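Yamila Orellana would like the internet to stop guessing what she's worth. The singer, whose third album "Tarari" came out in February, told listeners of the Drukthorpe morning show that one celebrity site puts her fortune at 20 million dollars, another at 9 million, and a third at 100 million. The third one also gives her a husband.

"I'd like to meet him," she said. "He sounds loaded."

Orellana, who rents a two-room apartment in Navarrete and shares a rehearsal space with a dance school, said her bank has never mentioned any of these sums. Her height hasn't fared much better. Over the past year she has grown by 9 inches, depending on the page. 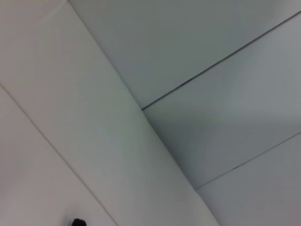
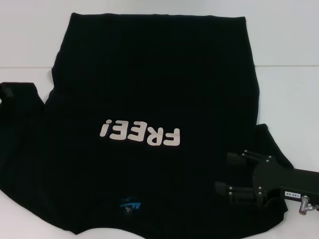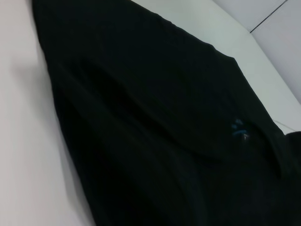 *Middle photo: black T-shirt with the word "FREE!" across it.*

Her manager, Themis Triantafyllou, has written to all three sites asking for corrections. One replied with an offer to raise the figure for a fee. The other two haven't answered, although the second has since added a yacht.

The Grunell label declined to discuss its artists' earnings, but confirmed that she does not have a yacht. Orellana's tour opens next month in Navarrete, and tickets are still available at the door.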